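Automation at the Jukmont sorting works
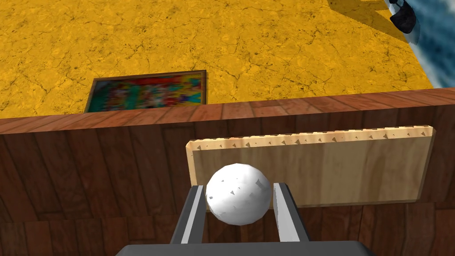 The Jukmont sorting works is a returns and sorting site operated by Hanitex, a distributor of household and leisure goods. Since the introduction of automated picking it has been cited in trade literature as a case of gradual automation in a medium-sized workplace. The site employs 400 people, compared with 580 before the change, and handles mixed goods that arrive without standard packaging.

Background

Until the automation programme began, all items at Jukmont were lifted, checked and placed by hand. Staff worked at long benches in teams, and each bench was expected to clear 800 items in a shift. Strain injuries to the wrist and shoulder were the most common cause of absence. Small round goods, among them balls and ornaments, were regarded as the most tiring to sort, as they rolled on the bench and had to be picked up again.

Hanitex engaged the engineering firm Llewellyn to supply robot arms for the benches. The arms are fitted with two-finger parallel grippers and run on control software known as Stoltora.

Simulation and training

Grasps are prepared in simulation before they are used on the floor. In a simulated trial, an object is set among surfaces and items of varied colour and texture, many of them unlike anything found in the works, and the gripper attempts to close on it. The variation is intended to prevent the software from relying on a particular background. A sphere is a standard test object, as flat fingers touch it over a very small area and a slight error in height or centring can cause it to slip out. Llewellyn requires 3000 simulated trials for each new class of object before it is released to the benches.

The simulation team is made up largely of former bench workers. Their knowledge of how goods behave when handled is used to set up trials and to judge whether a grasp would be acceptable in practice. A grasp may hold an object securely and still be rejected by the team if the pressure would mark the surface.

Effects on staff

The reduction in posts was achieved over several years through retirement, transfer to other Hanitex sites and voluntary departure. The remaining bench posts were regraded. A bench operator now supervises several arms, clears faults, and sorts by hand those goods which the software declines to lift. Posts in simulation and maintenance carry a higher rate of pay and require a training course held at the works.

Absence through strain injury fell after the change. Staff representatives have, however, recorded new complaints, including long periods of standing watch, fewer opportunities for conversation between benches, and uncertainty over who is answerable when an arm damages an item. An agreement reached in December gave operators the right to stop an arm without prior approval and limited the use of Stoltora records in assessing individual performance.

Night working was also altered. The late shift ends at 10 pm, after which the arms continue with a small maintenance crew on site. Some employees welcomed the earlier finish, while others objected to the loss of the night allowance, which was replaced by a fixed payment for a limited period.

Later development

Hanitex has extended the system to its packing hall, where arms place sorted goods into trays for inspection. Soft goods and textiles remain outside the programme and are still handled entirely by hand.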